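Skip to content
Home
Wardrobe
Mending
About

The navy coat, again
2020-08-13

I have been trying to buy a winter coat in August. My sister thinks this is mad. I think it is the only sensible time to do it, as the shops are putting out the new stock, the old stock is marked down, and I am not yet cold enough to make a bad decision. Last January I was cold enough, and I bought a padded thing in mustard that I have worn twice.

So this year I made rules. Navy or dark grey. Wool, or mostly wool. Long enough to cover my backside when I sit on a bus. Pockets I can get a gloved hand into. A lining that doesn't cling to tights. I wrote them on the back of an envelope and put it in my purse.

The first place I tried was Trorero, as they had a sale on and I had a voucher left over from my birthday. They had a navy one with a wide collar that looked very good on the hanger. On me it looked like I had borrowed it from someone with much bigger shoulders. The assistant said that was the cut this year. I am sure it is. I had the big shoulders the first time round, in the eighties, and I looked like a wardrobe then too.

They also had a grey one with a belt. I don't get on with belts on coats. They come undone, one end falls in a puddle, and by February you have lost it altogether and are left with two loops at your waist holding nothing. 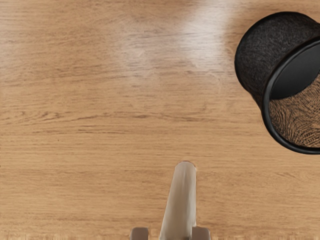 The next shop was Nakness, where I don't usually go. Everything in there is beige or black and hung with a great deal of space between it. I tried on a black wool coat, very plain, one button, and I will admit it was lovely. It was 278 pounds. I stood in front of the mirror for a good while working out what that came to per winter if I wore it for ten years, and I nearly had myself talked into it. Then I put my hands in the pockets and found they were sewn shut, and when I asked, the girl said they were for show. They weren't stitched closed for the shop floor, to be snipped open at home. There was no pocket behind the flap at all.

I put it back.

I have a real quarrel with false pockets. On a skirt I can see the argument, just, if the fabric is thin and a pocket would spoil the line. A winter coat is a thing you wear outdoors, in the cold, with keys and a bus pass and a hanky. I do not want to carry a handbag every time I go to post a letter.

After that I went home and did what I should have done to begin with, and got my old coat out of the cupboard. It is a navy Swanepoel, bought in 2000, and I had stopped wearing it for three reasons. The lining had gone under both arms, the moths had been at the hem, and I had decided at some point that it was dowdy. The first two were still true. I put it on over my summer dress and looked at it properly and I don't know what I was thinking with the third. It is a straight coat with a small collar. It could have been made last week. The sleeves are the right length and the shoulders sit where my shoulders are.

I took it to Annatjie Gumede, who did my niece's wedding alterations and has her sewing room above the dry cleaner's. She turned it inside out on the table and went over it without speaking for what felt like a long time. Her view was that the wool was better than anything I would get now for the same money and the moth damage was all in the bottom two inches. She could take the hem up past it, replace the whole lining and move the buttons over slightly, which I took as a polite way of saying that I am not the size I was twenty years ago.

We had a discussion about the lining. I wanted navy to match. She wanted me to have a colour, and brought out a dark red, a bottle green and a sort of old gold. She said you see your own lining more than anyone else does, so it might as well cheer you up. I took the green. I am still slightly nervous about it. I have a green scarf, the Denby one with the fringe, and I am worried the two greens will be near enough to look like a mistake.

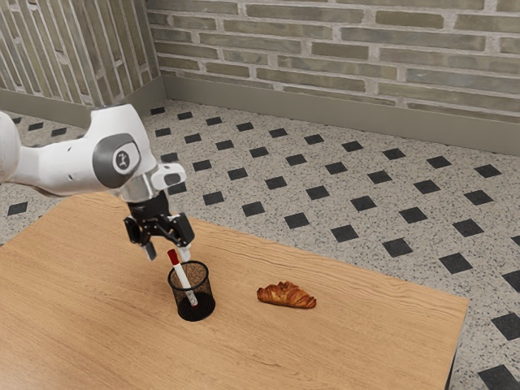 Is it cheaper to have an old coat relined than to buy a new one?

It depends on the coat. Mine came out at well under half the price of the black one, with the hem and buttons included, but if the outer cloth had been worn through at the elbows or cuffs I would have been throwing money away. Look at the cuffs and the edge of the collar first, because those are the parts that can't easily be hidden.

I get asked about moths as well, so while I am on the subject. Before it went to Annatjie, the coat was brushed hard all over, outdoors, including under the collar and inside the pockets. Then it went in the chest freezer for 7 days in a sealed bag, between the peas and a loaf. I have done this with jumpers for years and have had no further trouble with any of them. Cedar balls smell nice and I do use them, but I had cedar balls in the cupboard when the moths got at this coat, so I don't put much faith in them.

The buttons are the last thing to settle. The originals are plain navy plastic and one has a chip out of it. I have a tin of odd buttons from my mother, and there is a set in there, dark horn or something like it, with a narrow rim. I need five and there are four. I could put an odd one at the bottom, where it would be hidden when I sit down, or I could leave the bottom one off and pretend it was meant. Or I could buy new ones, but I would like to use Mum's if I can.

The mustard padded thing has gone to the charity shop. It was a perfectly good coat and I hope it suits someone. I was never going to be a person who wears mustard near her face, and I knew that when I paid for it.

The coat should be ready in a fortnight. I will put up a post when I have it back and have walked to the post office and home in it, with my hands in the pockets.

Filed under: coats, mending, things I already owned
Older post: Are ankle straps worth the bother?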